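Section 4: Automatic updates and what the "Trusted" label means 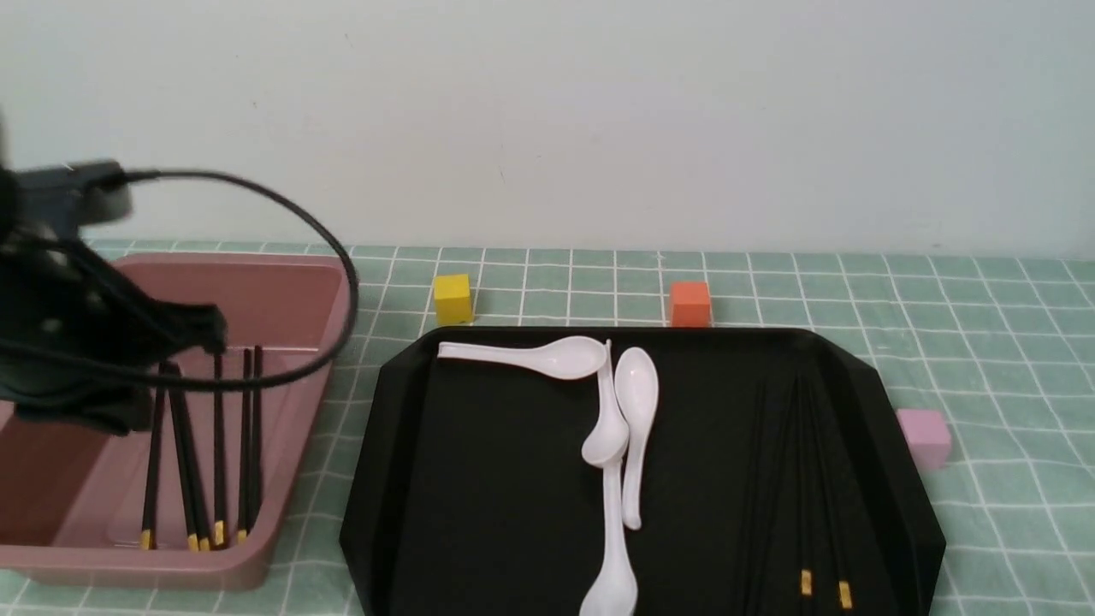
Should I leave automatic updates switched on in Narkside?

Leave them on for security fixes and turn them off for everything else. The installer ticks both boxes, and we would untick the second one.

The rest of this section covers Narkside desktop as supplied to Bevan offices. Tritura, who make it, call their update service "self-protecting". We have asked what that means and been sent a brochure. Treat the phrase as decoration and set the thing up by hand.

Before you start

You need an administrator account and the recovery code printed on your welcome sheet. If the sheet has gone missing, ask Myfanwy Harries for a new code before you change anything.

Setting up updates

1. Close any open documents and sign in as administrator.

2. Open Settings, then Updates. Wait for the version number to appear at the top of the panel.

3. Tick "Security fixes". Untick "Features and improvements".

4. Under "Install at", choose a time when the machine will be on but unused. The Sullton office uses Sunday at 6 am.

5. Set "Keep previous versions" to 13. The supplied setting is 1, so one bad update followed by another leaves you nothing to go back to.

6. Press Save, close the panel and open it again. Check that your choices are still there. In older copies the panel says "Saved" whether it has saved or not.

Note: the green shield beside the version number shows that Narkside has reached the update server. It says nothing about whether the fixes have been installed. For that, open History and look for the word "Applied".

Checking add-ons

Tritura's add-on shop lists 1000 entries, 79 of them marked "Trusted". According to the shop's own help page, the mark means the author has confirmed an email address. Draw your own conclusions.

1. Open Settings, then Add-ons.

2. Select each add-on and press "Show permissions".

3. Remove any that ask for "Full document access" unless you know why they need it. A spelling checker may have a case. A calendar theme has none.

4. Untick "Allow add-ons to update themselves". This box is on a second page, under Appearance.

5. Restart the program.

CAUTION: Removing an add-on does not withdraw the permissions it was given. Press "Clear stored permissions" as well, or a later copy with the same name will pick them up without asking.

If an update fails

Error 135 means the download did not match its signature. The message offers a "Continue anyway" button. Do not press it. Press Cancel, restart and try once more. If the error comes back, write down the version number and send it to Desmond Bellamy, who keeps the list of faults reported to Tritura.

Going back to a previous version is covered in Section 5.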